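skutorard-tips: README

Hi! These are my notes and logs from swapping end-effector tools on one arm and making each of them shove, nudge and (sometimes) pick up the same set of plastic shape blocks. I started in June with the two-finger gripper everybody in our lab uses, then got curious about how far a plain stick would get me. Pretty far, as it happens.

What's in the folders

runs/ has 130 short runs, one subfolder each, with joint positions, tool pose and camera frames. tools/ has my mounting offsets for the Grorbridge two-finger gripper, the Sorham suction cup and the long round-tipped rod. scripts/ is the stuff I used to replay and compare runs. Some of it is ugly — sorry, I'll get to it.

Camera frames are saved at 5 per second. I tried faster and filled up a drive over one weekend, so that's what you get.

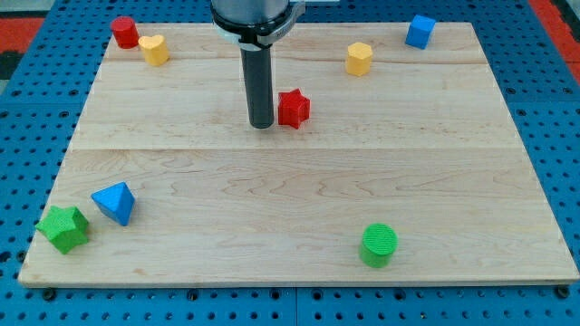 Rod tool next to the red star, all eight blocks on the maple board.

The rod is my favorite of the three. It slides in between blocks where the gripper fingers always bump a neighbor, and there's nothing to open or close, so the control code is tiny. The catch is round blocks. Push a cylinder a hair off center and it slips away sideways, and you spend the next few moves chasing it. Stars are fun because the tip can settle into the notch between two points, and then they steer nicely.

Suction was a letdown for me. The blocks have a fine texture and the cup leaked on most of them. Hema Reddy says a softer cup would fix it, and she's probably right, but I only had the one.

Before you use the numbers

Runs 1 to 7 were logged with the wrong tool length for the rod, so the tip heights in those are off. I left them in because the frames are still good. Timestamps are in milliseconds, so divide by 1000 if your plotting script wants seconds (mine did, and I lost a whole Saturday to it).

The board isn't clamped in the same spot for every run. Use the pose in board.txt inside each subfolder, please don't copy it from one run to the next!

Thanks to Katalin Szabó for the replay script. Still to do: redo suction, add a rubber tip to the rod.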